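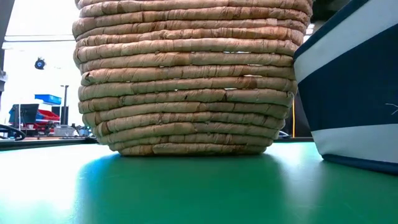
Re-roof quote came back with a "lifetime" coating, is this a thing?

gutterbrush
Single storey brick place, original corrugated iron under paint, maybe third coat by the look of it. Ositz Roofing came out and quoted for new steel sheeting in their Nilus profile, and then there's a separate line for a clear coating called Peeters Shield. The fellow says it doubles the life of the roof and the warranty doesn't apply without it. He also said the price was only good till Sunday, which got my back up straight away. Has anyone had this coating put on? I asked what was in it and he said it was proprietary.

tinlid_2051
The sheet comes off the roll with its finish already baked on. I'd want to know what a clear coat sprayed over the top is meant to be protecting. Ask for the data sheet. If he can't send one you have your answer.

valleyflashing
Agree with the above, and I'd go further. Read the steel maker's warranty before you let anybody spray anything on new sheet. Mine had a line about coatings applied after manufacture. You could be paying extra to void the one warranty that's worth something.

downpipe_dee
Going to disagree a bit. We're in Grerkport, close enough to the water that the outdoor taps go green, and the sheds on our street with a clear coat have held their colour better than ours. I don't know what brand. I wouldn't write the whole idea off because the salesman was pushy.

tinlid_2051
Could be the coat. Could also be that the people who paid for a coat are the same people who hose the roof down. Salt sitting under the eaves where the rain never gets to it is what eats sheds, and a hose is free.

downpipe_dee
Fair, but you're guessing as much as I am.

gutterbrush
Thanks all. I rang and asked for the data sheet. Got a brochure instead, 4 pages, lots of blue sky. It says "tested to 1000 hours" and doesn't say tested how, or by whom, or what happened at hour 1001. 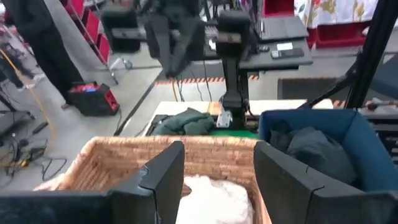 The other thing I noticed is that the quote has no line for battens. He was up the ladder for a few minutes and never went into the ceiling space. Should I be worried about that, or do they normally sort it on the day?

valleyflashing
They sort it on the day, and on the day you have no roof and no bargaining power. Get a rate per metre for batten replacement written in now. Same for screws, insulation blanket, valley trays and taking the old sheet away. Mine said "make good as required" and we argued for two weeks about what was required.

slopeandpitch
I work in the trade (not for Ositz, never met them) and I think you lot are being a bit rough. You can't see every batten from the manhole, and an honest roofer will tell you so. A provisional rate is normal though, and you should have one. As for the coating, I've been asked to sell similar stuff and I don't. On an old roof that's been cleaned and primed, a coating can buy you some time. On new sheet I can't see the point.

gutterbrush
That's useful, thanks. Would you say the old roof could be saved, then? It doesn't leak. There's surface rust around some of the screws and one sheet over the laundry that somebody has patched with silicone.

slopeandpitch
Can't tell from here and neither can anyone else. Get in the ceiling on a bright day with the lights off and look for pinholes. Check the laps too. If the rust is only around the screws you may get away with new screws and washers and swapping the bad sheet. Silicone patches make me nervous, there's usually something worse under them.

ridgecap_ron
Had Nilus put on the garage in March. Sheet's fine. Ridge capping was a mess and I had to ring four times. No coating, and they still gave me the warranty in writing, so whoever told you it doesn't apply without the Shield is having a lend of you or hasn't read his own paperwork.
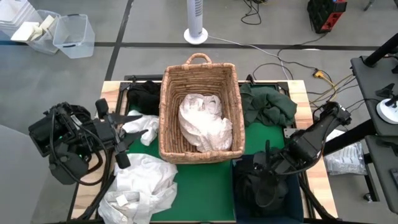
downpipe_dee: see, that changes it for me. If Ron got the warranty without the coating then it's an upsell and I'd strike that line out. I still reckon there's something in clear coats near salt water, but you shouldn't be told it's compulsory.

tinlid_2051
Ron, was that the installer's warranty or the steel one? They're different bits of paper and people mix them up all the time. The installer's is only good as long as the installer is still in business.

ridgecap_ron
Installer's. Workmanship only, now that I've dug it out. The steel one I had to register for myself and I'm not sure I ever did. Off to find the email.

valleyflashing
Ha. Go and do that tonight.

gutterbrush
Right, I've emailed them asking for the quote again without the Shield, with a batten rate, and with both warranties attached. Told them Sunday doesn't suit me. I've also got a second mob coming to look, and I'll be asking them to go up in the ceiling before we talk price.

slopeandpitch
Good. Ask the second lot which sealant they use on the flashings as well, and whether they'll be cutting sheets up on the roof with a grinder. If they say yes to the grinder, keep looking. The hot filings rust into the finish and you'll have brown freckles all over it by winter.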